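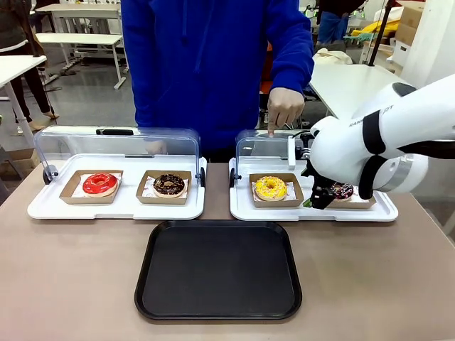
3.2 The counter and what we put on it

I'll admit I thought the counter would be the easy bit. We wanted to know how people ask for one particular cake when several similar ones are sitting side by side, and I pictured an afternoon of fiddling with tables and then getting on with it. It took most of December! Umesh Shakya, who had worked on the earlier Stutora study with me, kept moving the trays and I kept moving them back.

In the end we settled on two white display trays next to each other, each with a clear curved lid hinged along the back. I was keen on the lids because a bakery counter without any plastic in the way feels like a buffet, and people behave differently at a buffet (they reach). Two doughnuts went on each tray, every one in its own brown paper box with printed paper inside. Shahab Bagheri wanted the boxes lined up with a ruler. I was against it, and the boxes stayed a bit crooked, as they would in a shop.

Choosing the doughnuts was more fun. Red glaze and yellow glaze are easy to name, so we had one of each, on different trays. The other two were both chocolate with sprinkles, again one to a tray, and those were the awkward pair we really cared about. One has a light topping and the other is covered in pink, blue and white, but "the chocolate one with sprinkles" will do for either, and that is just what we expected people to say. Figure 3 has the full layout with the lids up, including the black serving tray at the near edge of the table, which starts every round empty.

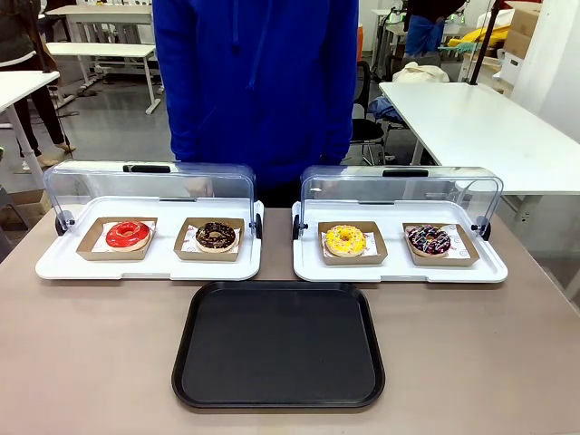
The serving tray mattered more than I'd guessed. In our first pilot at Sanuma we left it out, and people asked us where the doughnut was supposed to go before they'd even picked one. With the tray in the middle, in front of both displays, that question went away and we could get on with listening to how they chose.

We gave people no rules about pointing. They could name a colour, say "left" or "right", hold out a finger, or do all of it at once. Gholamreza Jalali had argued for a words-only version, and I can see why, as it makes the coding so much simpler. But I point at things in bakeries all the time, and I suspect most readers do too. We coded a point as any extended finger aimed at a tray or a box, whether or not the person was talking, and noted separately which side they meant if they used "left" or "right" (my left or yours is a real headache across a counter).

All 12 people in the main study had the same four doughnuts in the same places. That does mean we can't separate position from flavour, and I come back to this in Section 5.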